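Why Does the Cereal You Like Sit Right Where Your Eyes Are?
A marketing explainer for kids

I used to think shops just put stuff wherever it fit. A box here, a can there, done. Then I got a job helping a grocery store called Goreck plan its shelves, and wow, was I wrong! Almost every spot in a store gets argued over by grown-ups, sometimes for weeks, and I was one of the grown-ups doing the arguing.

So let me tell you how it works, and then you can go spot it yourself.

First, a word: marketing. Marketing is all the work people do to get you to notice something, like it, and maybe buy it. Ads are the loud part. But a lot of marketing is quiet, and shelves are about as quiet as it gets (when did you last hear a shelf say anything?).

Think about how you look for things. Most of us look straight ahead first. We don't start at the floor and we don't start at the ceiling. So the shelf that's level with a shopper's eyes is the best seat in the house. People in my job call it "eye level," and companies really, really want to be on it.

But whose eyes? A grown-up's eyes are way up there. Yours are lower. That's why the crunchy, colorful, sugary cereal is often on a lower shelf than the plain oat stuff. The oat people are hoping to catch your dad or your grandma. The sugary people are hoping to catch you, and they're hoping you'll ask for it. Asking over and over even has a name in marketing. It's called pester power, and yes, I had plenty of it when I was your age.

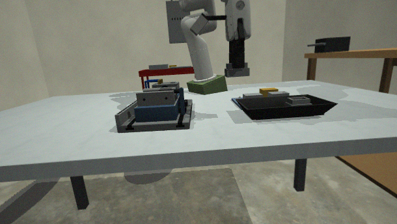
My little brother always grabs stuff from the bottom shelf, wrote one reader named Bolger, so does that mean the store is tricking him?

Good question, Bolger. I wouldn't call it a trick, exactly. The store isn't lying to him. It's giving him a nudge, and a nudge works best when you don't notice it. Once you know about it, you can stop and ask, "Do I want this, or was it just easy to see?" Sometimes the answer is that you do want it, and that's fine!

Now let's talk about the ends of the aisles. Those big displays that stick out where you turn the corner are called end caps. You have to walk past them even if you never go down the aisle, so they get seen a lot. Here's something to watch for: things on an end cap look like they're on sale. Sometimes they are. Sometimes they cost the same as always, and it's only the big stack and the big sign that make your brain go "Bargain!"

One July we did a test with a fruit drink called Rundora. For a while it lived on a high shelf in the middle of the aisle, and we sold 192 bottles. Then we moved it to an end cap for the same length of time and sold 300. Same drink, same price, same label. All we changed was where it stood.

Is that proof? Well, hang on. It was July, and maybe it got hotter and everyone was thirstier! A careful marketer has to think about that. The best way to check is to leave another store alone and see what happens there. We did that too. The other store sold nearly 200 bottles both times, so I felt pretty sure the move had helped.

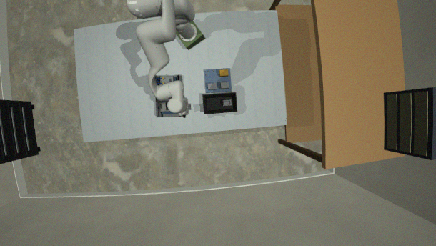
The robot arm reaching down over the table.

Next up, the checkout. Have you noticed how much candy lives there? You're standing still, you're a bit bored, and you've already been good for the whole shopping trip. Things people grab without planning to are called impulse buys, and the checkout is the place for them. Small, cheap, easy to reach.

And where's the milk? Usually far from the door. One reason is boring: milk has to stay cold, and the fridges are often along the back wall, close to where deliveries come in. But it also means you walk past lots of other things on your way there, and stores don't mind that one bit.

Want to try this for yourself? Next time you go shopping, pick one kind of food. Crackers are good. Crouch down a little and look at the bottom shelf, then the one at your own eye level, and then ask a grown-up to tell you what's at theirs. Write down which brands are where, and the prices if you can read them. I did this with my niece and we found the cheapest crackers way down by our shoes.

You could play shop at home as well. Line up 20 toys on a bookcase, ask a friend to pick one, and remember where it was. Then mix the toys around and ask somebody else. Do people keep picking from the same shelf?

If you get stuck, try the Dirnovent puzzle page, where you can draw your own store and decide where everything goes. I put the donuts by the door in mine.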